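5 Aug 2022

Notebook – clearing out, habits, etc. Not bench work but it goes in here, same as the rest.

Been trying the list I wrote on the inside cover in June. Going through it honestly this time.

1. Clear the desk before leaving. Did it most days. Skipped it twice when the Aksoy parts order ran late, and both mornings after were bad – first hour gone hunting for a pen and the Venier folder.

2. Stop saying yes in the corridor. Mixed. Said yes to Dremthorpe write-up before I'd even looked at dates. New rule, all requests go on paper and get an answer next day.

3. Old mail. Started with 438 unread, down to 66. Most of it was newsletters I never asked for. Unsubscribed, felt better than it should. Remaining ones are all things I'm putting off, so do five a day, before coffee.

4. Storage boxes at home. Three done, one to go. Kept the letters, gave away the coats. Still have the bread machine. Why.

5. Put things off less. Failed. Zillberg form took me weeks to start and up to 144 minutes to finish, and I'd been carying it round in my head the whole time. Cost of waiting was much bigger than the job.

Ásdís Þorgeirsson read the list over lunch and says it's too long, pick two and drop the others till they stick. Probably right. She keeps a single card in her coat pocket, one line on it, changes it when the line gets boring. Hers at the moment – "ring people back." Want to try it.

So my two – (a) desk clear, (b) the five mails. Rest parked, not crossed out.

Also: be less short with people after 4 pm. I was sharp with Ásdís over the label printer and it wasnt her doing. Said sorry next morning, should have been same day. Eat something at three, that's half of it.

Sleep still poor. Phone out of the bedroom from tonight, old alarm clock is in the drawer w/ the batteries.

To do: buy cards. Return Aksoy's book. Ring Dad. Look at this page again when the mail's at zero.

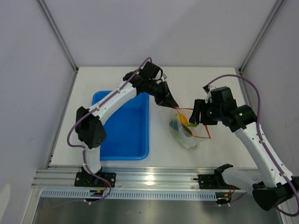
Two arms and the clear bag, blue tray on the left.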